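Filed under: Workshop Robotics / Student and Hobby Builds

4.2 Test bench and pushing trials

The arm was put together in the shared workshop at Kurnik between September and December. All parts except the motors were made or changed by us. The bench is a pegboard, and this choice helped us more than we expected at the start, as every fixture can be removed in the evening and put back in the same holes the next day. The other members of the workshop need the bench too.

For the trials we did not use a gripper. Our first gripper, described in Section 3, had too much play in the fingers, and we could not separate its errors from the errors of the arm. We therefore mounted a plain cylindrical rod and let the arm only push. The control program, which we call Firnanon, receives the target as a short sentence, for example "move the red cylinder to the green star", and plans a sequence of straight strokes. Figure 7 shows the bench with the maple board and the blocks.
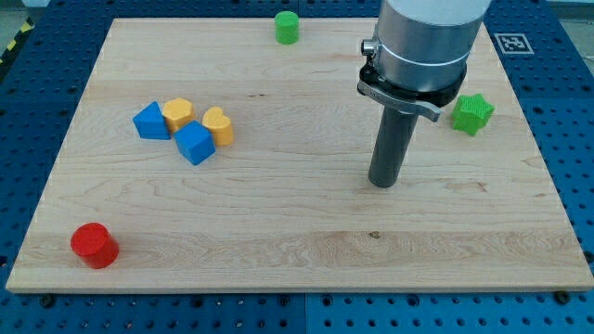

Figure 7. Arm with pushing rod over the board; blocks of different shape and color.

The height of the rod was the most sensitive setting. With a gap of 3 mm the strokes were reliable. With 2 mm the tip touched the board at places where the wood is not fully flat, and the motor of the second joint stopped with an overload error. We repeated the leveling of the board before each series, following the method of Bühler and Hener.

Blocks standing close together remain difficult. The planner treats each block as a single object, so a stroke meant for one often disturbs its neighbor. We discuss a possible correction in Section 5.

Comments (2)

Veronika Auer: Did you try a softer tip? We had the same overload problem and a rubber cap helped a little.

Notburga Bühler: Please add the leveling steps to the appendix, our method changed since the first version.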